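Let the Hen Sit

Every spring I get into the same friendly argument at the feed counter at Malitz, and since I lost it again last week (there was a line behind me and I had to stop talking) I thought I would finish it where I can't be hurried along. My side of it is that those of us who keep a small backyard flock reach for the incubator far too quickly, and that a broody hen ought to be our first choice whenever we have one willing to do the work.

I say this as someone who has owned three incubators over the years and was fond of every one of them. There is nothing quite like standing in the kitchen in your slippers listening to an egg peep! But I also remember the power going out on day eighteen, and my husband and me taking turns with towels and hot water bottles until nearly dawn. A hen doesn't care about the power. She turns her eggs, she fusses with them, she gets up once a day to eat and make that awful broody mess, and then she goes right back and settles down again, looking at you as though you had asked for her car keys.

Begoñe Campos, who sold me my first Orpingtons and has forgotten more about chickens than I will ever learn, takes the other side. She says you can't plan around a hen, and she's right. They go broody when they please and sometimes they quit halfway, which is heartbreaking. If you're filling orders for chicks, you need a machine. I just don't think most of us are filling orders. We want six or seven new pullets and a nice June.

And then there's the raising. Chicks under a hen learn to scratch and dust bathe and hide from a hawk's shadow, and they feather out without a heat lamp hanging over dry shavings, a thing that has never once let me sleep well. All she asks for is a quiet, low nest box away from the others.

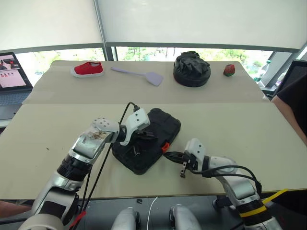
A hammer, a tape measure and a screwdriver are in the second picture.
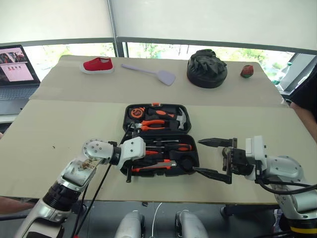
I will admit that the box matters more than I used to think. My first broody was left in with the flock, and the other hens kept squeezing in to lay on top of her until she was sitting on far more eggs than she could cover. Now I move her after dark, mark the eggs with a pencil, and leave her be. Some hens hate the move and sulk about it, and with those I've had to give up and try another year – I don't have a trick for that.

So if you have a hen puffed up and growling in the corner this week, please don't dunk her in cold water just yet. Find her some fertile eggs, put feed and water close by, and give her the three weeks. Begoñe, I'll bring you a pullet either way.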